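Pruvelstead open day set, README

Written fast, will tidy up later. Recorded 12/05/2024 at the Pruvelstead open day, Nikia meeting room. Visitors had a go with the hand-held gripper, Mervin Desjardins ran the table, I did the copying and the labels.

Whats in it: 3,632 clips, one folder per visitor, 33 folders. Mostly cloth, stickers, small stuff on the round table. Folding first, then pick and place if they wanted another turn. Clips capped at 40 seconds.
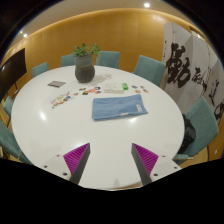
Fig. 1. Gripper view, round table, folded blue cloth ahead of the open fingers.

Known problems:
- glare on the table top, ceiling lights. Bad in the Paquette folders
- stickers get missed by the Vornatik labeller, fix by hand
- pale things on the white table, edges hard to find. Same trouble with the clear packaging
- first 200 clips have no task name, sorry. Visitor sheet has them, ask Mervin

Splits: none yet. Dont mix one visitor across train and test please.

Visitors signed the form at the door. No sound kept. Anything wrong with a folder, send me the folder number and the clip number, not the whole zip.

Nestor Marquez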